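Skado project opens its plate-handling set to outside labs

Hamstead Automation and its software partner Kunier have released the first set of examples from Skado, a joint project to teach robot arms how to handle plates on a lab bench. The set holds 3796 recorded runs, all made in simulation, and is open to universities and small companies on request.

Each run is one attempt at one job. A person steers a simulated arm with a hand controller, picks up a plate, and sets it down somewhere else on the bench. The software stores the views from the simulated cameras, the joint positions and the state of the gripper at every step. A learning system is later trained on those records, with the aim that it can do the job without anyone at the controls.

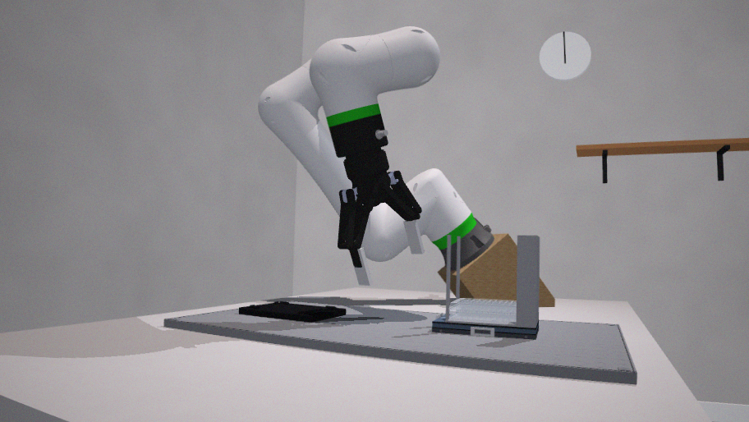 Volume 7, Issue 11

Hamstead builds bench automation for testing labs and has worked with fixed programs up to now. Its engineers say those programs do well when every plate sits in the same place. They do less well when a plate is a little off, and moving a device on the bench usually means teaching the arm its positions all over again. Skado began as a way around that second problem.

Kunier supplies the simulator and the recording tools. It joined the project in January, after Hamstead had already tried gathering runs on a real arm. That work was slow. Much of each session went to resetting the bench between attempts, and a dropped plate could stop work for the rest of the morning. In the simulator a reset takes one key press.

The bench in the released set is simple. A white arm with a two-finger gripper works over a gray board with a grid of holes, and the equipment stands on the board. The position and angle of the equipment can be changed before a run starts. So can the light, which moves the shadows.

Shadows got more attention than the team had planned for. Early runs were made under one fixed light, and a system trained on them did poorly as soon as the light was moved. Those runs were left out of the release. The ones that replaced them use a range of light positions, including some in which the arm throws heavy shade across the board. 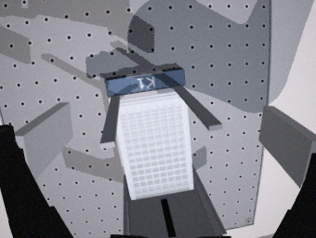

Hamdan, which runs a testing service and was given the set before release, is less sure that varied light is enough. Its written comments to the project say that clear plastic is the hard part of the job, that a real plate picks up glare a simulator tends to smooth over, and that it would like to see "a few hundred real runs next to the simulated ones" before it trusts any result. It also asked for more runs in which the first grasp misses and the operator has to try again.

Hamstead agrees with the second point. Operators were first told to stop and discard a run if the gripper came down in the wrong place. That rule was dropped partway through. Runs with a missed grasp are now kept, as long as the operator recovers and finishes the job, and they carry a tag so that labs can leave them out if they wish.

On glare, Kunier says a newer version of its renderer is being tested. It gave no date for it.

How the runs were made

The recording was done by 46 operators, most of them lab staff with no background in robotics. Training took one afternoon. Sessions were kept short, with up to 11 runs before a break, as the team found that operators began to take wider and less careful paths when they went on for longer.

Operators could choose between an outside view of the whole bench and a close view from the gripper. Most used the outside view to bring the arm across the bench and then switched for the last part of the move. Some stayed with the close view the whole way and were a little slower, but their final approach was straighter. Both styles are in the set.

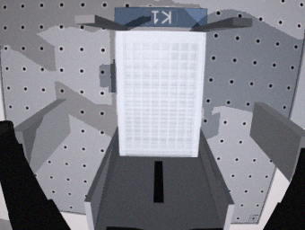 Labeling was the other large piece of work. Each run needed a short written instruction, such as "pick up the plate and place it on the stand," and each one was checked by a second person. The checkers found that left and right were the main source of trouble. An operator working from the close view would write "left" for something that is on the right when seen from the front of the bench. Printed marks on the equipment were a help in sorting this out: in the gripper's view the K1 on the blue panel shows upside down, and a checker who sees it that way knows which side the arm is looking from. Instructions are now written from the front of the bench in every case, and the older ones were corrected by hand.

The team also set a rule on speed. The simulator will let an operator swing the arm faster than a real one should move near glassware, and a few early runs did that. The controller now has a limit built in. Runs made before the limit was added were played back at a slower rate and checked again, and those that still looked rough were removed.

Seven kinds of task are covered in all. Placing a plate and picking one up are the largest groups. The smaller groups include turning a plate, shifting it a short distance, and clearing the bench at the end of a job. Kunier says the smaller groups are thin and that a lab training on those alone should not expect much.
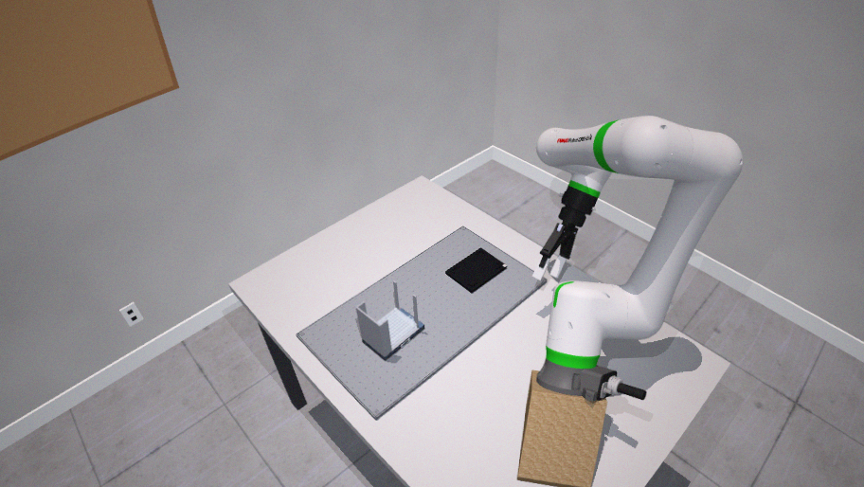

What comes next

The next round of recording will add benches with more on them. Testing labs rarely have a clear board to work on, and Hamstead wants runs in which the arm must go around something to reach the plate. It also plans to record the same tasks on a real arm in its own shop, using the same instructions, so that the two groups of runs can be compared directly. The number of real runs has not been set.

Hamdan has offered space in its lab for a trial once a trained system is ready. The trial would use empty plates only. Both Hamstead and Kunier said they would take up the offer, though the terms are still being worked out.

Labs that want the set can ask for it through Kunier. There is no fee for research use. Companies are asked to sign a short agreement and to report any faults they find in the labels. A plain list of known faults comes with the download and will be updated as reports come in – the current one includes a small batch of runs in which the gripper state was saved one step late.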